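## 7. Recording a demonstration by remote control

Applies to the Prestum hand controller with Nudumel software. Read section 6 first.

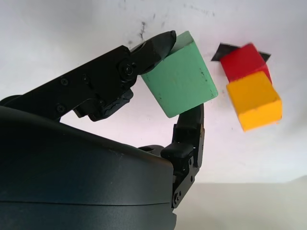

*Fig. 7-1. Wrist view. Green block held between the fingers, red and yellow cubes to the right.*

1. Clear the work surface of anything that is not part of the task.
2. Set the speed limit to 70 percent or lower.
3. Open **Teach > New task** and enter a task name.
4. Hold the enable switch in its middle position. The arm follows the hand controller while the switch is held.
5. Press **Record**. Wait for the tone before moving.
6. Bring the fingers to either side of the block and squeeze the trigger slowly. Stop when both fingertips touch the block.
7. Lift, carry and release the block in one steady motion – pauses are recorded as part of the task.
8. Press **Stop**, then **Keep** or **Discard**.

Repeat steps 5 to 8 from different starting positions. Block stacking needs 128 kept demonstrations before the first training run.

**Note:** Check the wrist view before each recording. If the block is hidden by a finger, change the approach angle.

**Note:** Storage is limited to 1,784 recordings per task. Export older ones to the Imai folder.

**CAUTION:** Keep hands away from the finger joints while the enable switch is held. Releasing the switch stops the arm but does not open the gripper.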